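# Chapter 7: When the Bench Is Shared

Most books on automation begin with the factory floor, and most readers of this one will never work on one. The changes in this chapter happen in smaller places: a testing laboratory, a seed station, a pharmacy stockroom, a mill office where samples are weighed before a load is accepted. The machines are modest. The questions they raise for the people who work beside them are the same ones that came up in the car plants, only with fewer people to share them.

By the end of the chapter you should be able to describe a job as a set of tasks, say which of those tasks a robot arm has taken over, and say what has happened to the others. You should also be able to read a work schedule and find the hours that automation has added to it. There are usually some.

## 7.1 The job at Nirkilska

The main case in this chapter is the sample laboratory at Nirkilska, a grain-handling firm with a dryer, a row of silos and one long, narrow building where incoming loads are tested. The laboratory has employed weighers since it opened. A weigher takes a sample from a load, divides it, weighs out portions, records the weights and passes the portions on for moisture and purity tests. In the busy part of the year, which peaks in October, a weigher's shift is almost entirely this.

The work was never considered skilled by the people who set the pay. The weighers saw it differently. They could tell from the sound of a sample going into the pan whether it held too much chaff. They knew which scoop to use for which crop, and how to tap the last few grains out so the reading came to rest where it should. Little of this was written down. The laboratory's own manual covered weighing in a single page, most of it devoted to cleaning.

When the firm decided to bring in a robot arm, it started with weighing because weighing looked simple. The supplier, Drelen, had sold arms for packing and sorting but had done little with loose materials. The plan was that the arm would carry out the routine portions and that the weighers would move to "supervision." The word was used in the first notice to staff and not explained there. We will come back to it in Section 7.4.

## 7.2 What the task is made of

Before any task can be handed over, someone has to say what it consists of. This step is called **task analysis**, and it is where many projects first run into trouble. The usual method is to watch an experienced worker and write down each action in order. At Nirkilska the first list for weighing one portion had 7 steps:

1. Place the empty container on the pan.
2. Set the scale to zero.
3. Scoop from the sample.
4. Pour until the reading is near the target.
5. Add or remove small amounts until it is right.
6. Record the weight.
7. Empty the container and return it.

The list is correct and leaves out a great deal. It doesn't say what to do with grains that miss the container. It doesn't say how long to wait for the reading to settle, or what counts as near the target. A weigher brushes the surface with the side of a hand between portions and would not call that a step. An arm will do it only if it has been told to, or shown how.

For this reason the analysis at Nirkilska was done twice, the second time by the weighers themselves, and the surroundings of the task were given as much attention as the motions. The height of the bench, the color of the surface, where the cable of the scale ran – all of these had been arranged over the years to suit a standing person with two hands and a good view. Several had to be settled again for an arm with a small camera at its wrist.
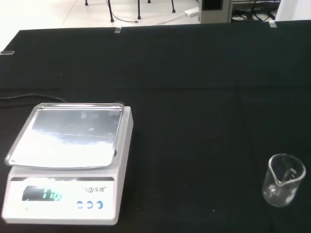 *Scale and beaker on the black cloth, seen from the arm's wrist camera.*

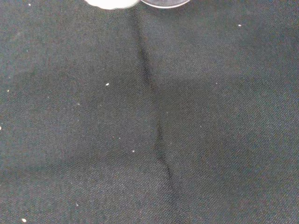
The second analysis took longer than the first and came to several pages. It was also the first time that the weighers' knowledge had been put on paper, and this had an effect that the managers had not planned. Once the small steps were listed, it became hard to go on saying that the job required none of them. The weighers' pay grade was reviewed in the following year. The review did not give them everything they asked for, but it used the second list as evidence.

A point of method follows. Task analysis is often presented as a technical stage that ends when the machine is installed. In practice it is also a description of what people are paid for, and everyone in the room knows it. Workers may hold back details if they expect the list to be used against them. Managers may prefer a short list if a short list supports the purchase. A student reading such a document should ask who wrote it, and at what stage.

## 7.3 Three kinds of change

The effects on the people in a workplace can be sorted into 3 groups. They overlap, and a single machine can produce all of them in one week.

**Displaced tasks** are the ones a machine takes over. At Nirkilska this was repeat weighing of portions from samples that had already been cleaned and divided. Taking the samples from the trucks stayed with people, as did anything damp, dusty or badly mixed.

**Changed tasks** stay with the worker but are done differently. Recording is the clearest case. A weigher used to write a figure after seeing it. Under the new arrangement the figure arrives in a table with many others, and the worker's part is to look for the one that is wrong. This is tiring in another way. Hands rest and eyes do not. Weighers who had never complained about the standing work asked for shorter turns at the screen.

**Added tasks** did not exist before. Someone has to check that the scale is where the arm expects it. Someone has to smooth the cloth, pick up stray material, stop the arm when a container is out of place and start it again. In the first schedule these tasks had no hours set against them. They were done in the gaps, mostly by whoever stood nearest, and so they did not appear in any account of what the arm cost to run.

The third group is the one most often missed. A comparison that counts only displaced tasks will show hours saved. A comparison that includes added tasks may show fewer saved, or show them moved from one grade of worker to another.

## 7.4 The meaning of supervision

We can now return to the word in the first notice. To the firm, supervision meant being present and responsible. To Drelen, it meant answering a prompt when the arm stopped. The weighers took it to mean a promotion. Each reading was reasonable, and the disagreements of the first season came largely from the gap between them.

Two other workplaces are used for comparison. At Buzatu, a maker of dried herb mixtures, the same kind of arm was introduced with a written role for each worker and a fixed period of training on full pay. At Mikach, a seed cooperative, no roles were written, and the weighers divided the new duties among themselves. As you read the three cases, keep a separate sheet for each and enter every task under one of the headings from Section 7.3. Where you cannot decide, leave the task in the margin and note why. The margin notes will be needed for the exercise at the end of Section 7.6.

### Terms introduced so far

**Task analysis:** a written breakdown of a job into its separate actions.

**Displaced task:** a task taken over by a machine.

**Changed task:** a task that stays with the worker in a different form.

**Added task:** a task that exists only after the machine has been installed.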